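Tokik Tray Pick Module for the Pretidon Simulation Bench
Wrist-view grasp point prediction, release 3

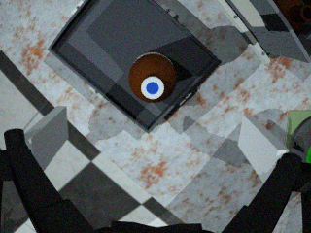

Ojeda Simulation Group
Product documentation, Urnaveo
Page revised 27 September 2019

Overview

Tokik is a grasp point predictor for objects resting in shallow trays. It takes one color image from a wrist-mounted view and returns a single image point, drawn as a white ring with a blue dot. In the render at the top of this page the marker lies on the brown object, near its lower left. The module runs inside the Pretidon bench and uses the bench's own renderer, physics step and logging.

The module is sold to research groups that need a fixed baseline for picking work. It is not a controller. The predicted point is passed to whatever motion planner the bench has loaded, and Tokik does nothing further until the next image is requested.

Method

The network is trained only on rendered images. Each training scene holds one tray and one target object. Tray rotation, floor texture, light direction and the placement of surrounding blocks are drawn again for every scene. Floor textures are mixed within a single scene, so a stained stone pattern may meet a checkered one with no border between them. Shadows are rendered as hard polygons. Soft shadows can be switched on but were not used for the results given below.

The label is the surface point where the first successful grasp was recorded in simulation, projected back into the wrist view. For round objects many grasps are equally good, and the label often falls away from the center. Users who want a centered point should apply the centroid option in the output settings. The centroid option needs the object mask channel.

The gripper fingers are left in the image during both training and use. Masking them out was tested in July and gave worse predictions on objects close to the lower border, so the mask was dropped from this release.

Results

The standard test set has 41 scenes, none of which share a floor texture with the training set. A prediction counts as correct when it lands on the target object and a grasp planned from it lifts the object clear of the tray rim.

Release 2 failed in 22 scenes. Most of those failures put the point on the tray rim, on the side where the inner wall was in shadow. Release 3 fails in three scenes, all with the object touching the wall. Trays turned to a diagonal are no longer a separate failure group.

These figures are for simulation. Transfer to a physical cell has not been measured for this release, and the test set should not be used as an estimate of it.

Inputs and outputs

Input: one color image, wrist view, gripper open
Optional input: object mask channel
Output: one image point with a confidence value
Overlay: ring and dot, on or off
Log: image, point, confidence, scene seed

Known limits

One target per tray. With two or more objects in the tray the point may switch between them from one image to the next.

Objects outside the tray are ignored in training, but a large object at the border of the view can lower the confidence value. The point itself is rarely affected.

The module expects the gripper to be open. Images taken with the fingers closed are accepted without a warning and the output should be discarded.

Depth is not predicted. The bench reads depth at the returned point from its own buffer.

Supplied with the module

Trained weights, the 41 test scenes with seeds, the scene generator settings used for training, and a script that repeats the release 3 test. The scene generator is part of the Pretidon bench and is licensed with it.

Settings files from release 2 load without changes. Logs from release 2 must be converted before they can be compared.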